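Merkthorpe parts room, bench notebook
Feb 6, 2007

Finally got to the yellow shelving today, and I am so pleased with how it's coming along. In January it was a heap. You'd go in for one pin and come out with a handful of things you didn't want, and then you'd have to find somewhere to put those. Valter and I agreed on a plan over coffee and I've been itching to start ever since.

The plan, so it's written down somewhere other than the back of the Staltent delivery note: trays on the upper level, small parts on the lower level, spare trays in the bin on the floor until we know how many we need up top. Nothing else lives on the yellow shelves. Tape, gloves, catalogs and mugs go back to the bench by the door.

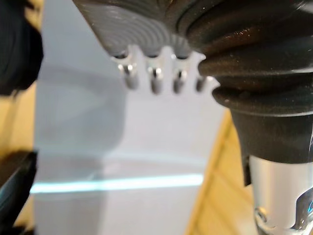
Merkthorpe Notebook, No. 22, p. 204

Started with the upper shelf. Wiped it down first, and wow, that yellow comes up nicely. I had forgotten it was a glossy paint. The old Luleron labels took some scraping (thumbnail, then a plastic scraper, then warm soapy water, which I should have tried first). There's still a bit of glue toward the back and I'm leaving it. It will be behind the trays anyway.

Set the black trays out in a row, rounded end to the back and open end to the front. Valter had wanted them the other way around so you'd grab the rounded end, but once they were up there he came over to my side. With the open end facing you, you can look straight in and reach straight in. And they look great! Black on yellow, you can spot a tray out of place from across the room.
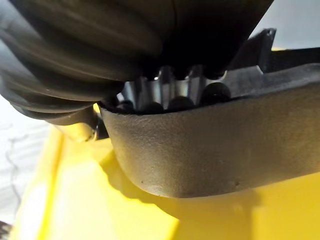
Spacing: I left a gap between trays wide enough to get my hand down flat. First try had them almost touching and you couldn't lift one without dragging its neighbor along. Wider is better, even though it costs us a tray or two on the shelf. I tried marking the positions with pencil but it doesn't take on the gloss. Will try dots of masking tape on the front lip.

Question for Valter: do we want numbers on the trays or on the shelf? I lean toward the shelf. Trays get swapped, shelves stay put. Also the trays have those curved sides and a sticker is going to peel off in a week, as we learned with the last lot from Meinecke.
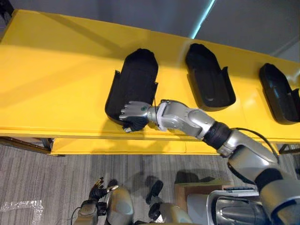
Then the lower shelf, my favorite part of the job. I put out a small spread of each kind of thing so we could argue about layout before committing the whole stock. Pins at the far end, laid side by side. Round metal discs in front of them. Then the little square black blocks, two and two. I like it very much. The light strip at the back of the unit makes a real difference down there; the discs used to vanish against whatever they were sitting on and now you can pick one out standing up.

Stock count is still to do. The old card says 600 discs and I don't believe it for a minute. Will weigh them on the bench scale instead of counting by hand, 7 at a time to get an average first, then the lot.

One idea to try: a thin strip of felt under the pins. They want to roll when you lean on the shelf. Heads all the same way would help too, and would be easier on the eye. 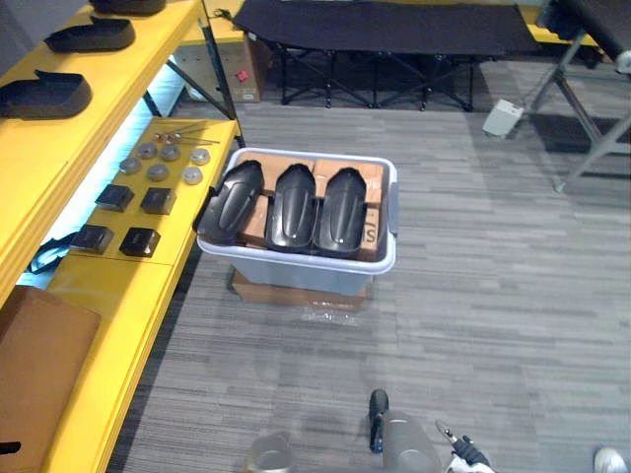 On to the floor. The spare trays stand on end in the clear-ish gray bin with cardboard packed around them, and it works better than I'd hoped. Laid flat they ate up the whole bin and scuffed each other. On end you can flick through them like records. I'd cut the cardboard a little taller next time, so there's more between one tray and the next. Keep the brown box for now, it has good stiff sides and will make more dividers.

The bin is fine where it is on the carpet while we work but I don't want it there for good. Under the bench, handles out, once Valter has moved his cable drum.

Left to do:
tape dots on the front lip
felt for the pins, ask at Staltent if they have offcuts
weigh the discs, new stock card
cut more dividers
find a home for the blue strap
second coat on the scratched upright, if there's any paint left in the can

Valter, if you read this before I'm in: please leave the tray spacing as it is until we've used it for a few days. I know it looks wide. Try taking one down and putting it back and tell me it isn't nicer.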